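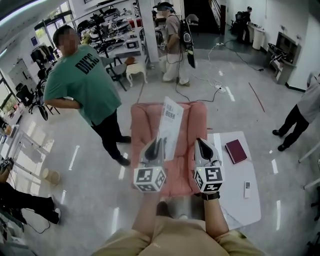 Pink chair comes back to the downstairs room at Prukero house

September 27, 2018

BREVNESS – The pink chair is again in its place. After three months in the workshop of Fletero, the best known seat in the Prukero house was returned to the large room on the lower floor, and visitors can use it from this week.

The chair has tufted, quilted cushions on the back, on the arms and on the seat. It stands next to the white table with the rounded edge, as before. People who come to the house often know it well, and many of them asked at the counter during the summer where it had gone.

"I was answering this question every day," said Radomír Zelenák, who manages the house. "I put a small notice on the door, but people do not read notices. They came in, they looked at the floor where the chair used to be, and then they looked at me."

The repair was made by Otakar Hudec, an upholsterer who has worked at Fletero for 20 years. He said that the outside of the chair was in better condition than he expected, and that most of the work was inside. The springs under the seat were weak on one side, so a person who sat down was slowly moving to the left. Two of the straps had come free from the frame. The filling in the arms was pressed flat, mostly at the front, where people put their hands when they stand up.

Mr. Hudec first wanted to change the cover too. He brought to the house a book of samples with a gray, a dark green and a brown. Mr. Zelenák left the samples at the counter for a few days, and the visitors could say what they preferred. Almost everybody asked for pink. A supplier was found who could deliver a shade near to the old one, but it took some weeks until the material arrived, and this is the main reason why the work was longer than planned.

"Tufting is slow work also when everything goes well," Mr. Hudec said. "Each point must be pulled to the same depth. If one is too deep, you see only that one and you do not see the rest of the chair."

The house has set aside 800 euros for the repair and for the delivery. The final bill was a little lower. The rest of the money will be used for felt pads, because the legs of several pieces of furniture leave marks when they are moved.

Moving the furniture

The return of the chair was also an occasion to think about how the room is arranged. It is one open space with a white pillar, the counter toward the back and the staircase close to it. In the past the seats were often standing in the way to the stairs, and people who carried something had to go around them. Now the chair and the white table are kept together, and the middle of the floor should stay free for walking.

The lighter pieces are allowed to travel. There is a black folding chair, and there is a small white stool with curved legs, which is used for sitting, for putting down a bag and, against the wish of Mr. Zelenák, for reaching high places. Both can be taken wherever they are needed. The only request is that they go back to the side of the room in the evening.

For the pink chair the rule is different. It should be lifted by two persons and never pushed. Mr. Hudec believes that the straps came free exactly from pushing, when somebody leaned on the back and the front legs stopped at an uneven place in the floor.

The table did not need any repair. It was cleaned and one screw was made tight. It has become the place where people leave things for a moment, for example a book or a remote control, and then go home without them. Things that are found on the table after closing are brought to the counter and are kept there until the end of the following month. At present there are waiting one umbrella, a pair of reading glasses in a brown case and a key with no label.

A chair with an unclear past

It is not known exactly how the chair came to the house. The older visitors say that it arrived from the Jelínek hotel, which closed its breakfast room and gave away most of the furniture. The inventory of the house mentions "one soft chair, pink, with arms" but does not mention where it was bought or who gave it.

Mr. Hudec hoped to find a label under the seat. He found there a pencil, two coins and the number 3 written in chalk on the wood. The number can mean that there were more chairs of the same kind, or only that somebody in an earlier workshop was working on the third piece of the day. He did not clean the chalk away.

"If there are others, I would like to see them," he said. "Maybe they are green by now."

Readers who remember the breakfast room in the Jelínek hotel, or who have a photograph of it, are asked to contact the house. Mr. Zelenák would like to place a short text about the chair near the counter, but he says that he does not want to write a story which is only a guess.

Next work in December

The next repair is planned for December, when fewer people are expected. Fletero will then look at the remaining upholstered seats in the house, which are on the upper floor and are used less. Mr. Hudec has seen them only for a short time and does not promise that all of them can be saved. One has a broken back leg that was fixed with glue several times.

There will also be a new lamp for the part of the room near the stairs. Some visitors said that it is too dark there in winter and that they are not sure where the first step begins. The electrician has already measured the place, and the installation should take one morning. During this time the stairs will be closed, and the entrance from the courtyard can be used.

The downstairs room keeps its usual opening hours. Drinks may be taken to the white table, but the house asks visitors not to put cups on the arms of the pink chair, where they do not stand well on the quilted surface. Mr. Hudec was trying it with an empty cup on the day of the delivery, and it fell down on the second attempt.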